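Week 4 handout: The hanger incident, and what a bad zero does to you
Viorica Vlad, August

Okay, so last time I promised we'd get away from equations for a session and talk about something that broke. I picked the Broreo fault because I was in the room for it, and because part of it was my doing (more on that below). Please read this before lab. You don't need to memorize the part names.

Quick background for anyone who missed week 3. Broreo was the laundry project at Breso. We collected demonstrations with the Kwan, our hand-held gripper, and then trained an arm to do the same jobs with the same fingers on it. The jobs were small ones: pick up a folded cloth, move it over, put it down without wrecking the fold. We had 3000 demonstrations by the time of the incident and we were pretty pleased with ourselves.

The finger itself matters in this story. The Iltov finger has a soft ribbed insert behind a flat pad, and it bends when it meets something. That's lovely for cloth! You can close on a soft edge and the finger sort of settles around it. It also means the finger can soak up quite a lot of squeeze before anything looks wrong from the outside, and I'd like you to keep that in mind for the next page. 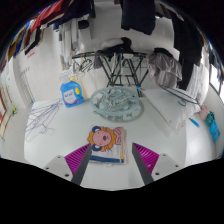 The width signal is the one number we leaned on hardest. It says how far apart the jaws are. On the Kwan you set its zero by closing the jaws fully, pressing the button, and opening up again. Takes a few seconds. You're supposed to do it at the start of every session, and the sheet on the wall said so. I had skipped it that morning. I'd done it the evening before, the gripper had been sitting in its case all night, and I figured nothing could have moved.

Well, something had. A screw behind one of the plates had backed out a little and the plate had shifted. With the jaws fully shut, the signal read 10 millimeters. So every demonstration I recorded that day told the training code that a closed hand was a hand standing open by 10 millimeters. Nothing flagged it, and why would it? The plots were smooth and the timing was good. I looked through them over lunch and passed the whole batch.

Now the arm. The fingers on the arm had a correct zero, so the model had learned two stories about what "closed" meant, an old one and mine. Most of the time it went with the old one and did fine. On run 28 it went down for a cloth, came in low and to the side, and caught a wire hanger along with the fabric. It closed to my width, didn't get the grip it was expecting, and kept commanding tighter. The hanger bent, one loop slid up over the finger, and when the arm lifted it took a whole tangle of hangers with it and swung them toward the person standing at the end of the table. She got a scratch on the wrist. That's all she got, and I still don't like thinking about it.

So what should have stopped it? We had a current limit on the gripper motor. It was there and it was switched on. But the cloth jobs made the current jumpy, and back in the spring we'd gotten tired of false stops, so we stretched the trip delay to 3000 milliseconds. Three seconds! Count it out loud and move your hand while you do it. The lift was over well before the limit tripped. The stop button was within reach too, but the person nearest to it was typing. 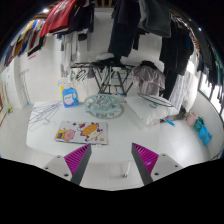
Clutter is the other half of this, and it's the half students tend to skip in the write-up. We had never written down what was allowed within reach of the fingers. Everybody had a rule in their head, and the rules didn't match. Mine was "nothing on top of the cloth," which sounds fine until you look at a table like this one, where the cloth is clear on top and there's a loose pile of wire hangers spread along the left side. Thin wire, overlapping outlines, nothing holding them together. Pull on one and you can't say which others will come along. A bottle gets knocked over and you see it go, but a hanger hooks on quietly and then it's part of your robot. When you do your hazard sheet, I want you to sort objects by what they do when they're snagged. Size and weight come later.

What we changed, in the order we changed it:

The zero check moved into the recording software. It asks you to close the jaws, and it won't start a session if the reading is off. My batch was thrown out, all of it, including the ones that looked perfect.

The trip delay came way down, and we lived with the false stops until the filtering got fixed properly. That took weeks and people grumbled -- me included.

Whoever holds the stop button does nothing else. No laptop, no notes.

The plate screws got thread locker and a paint mark across the head, so you can see if one has turned.

For lab: work in pairs. Take the incident log (file 1978 in the course folder) and mark the first moment when somebody could have caught this with what they knew then. You may well land somewhere different from your partner. Write both down, and don't merge them to be polite. Then do the hazard sheet for your own bench, as it stands, before you tidy it.

If the log won't open, email me and I'll bring paper copies.

Contact: Viorica Vlad, course office | Copyright the author, for class use | Back to top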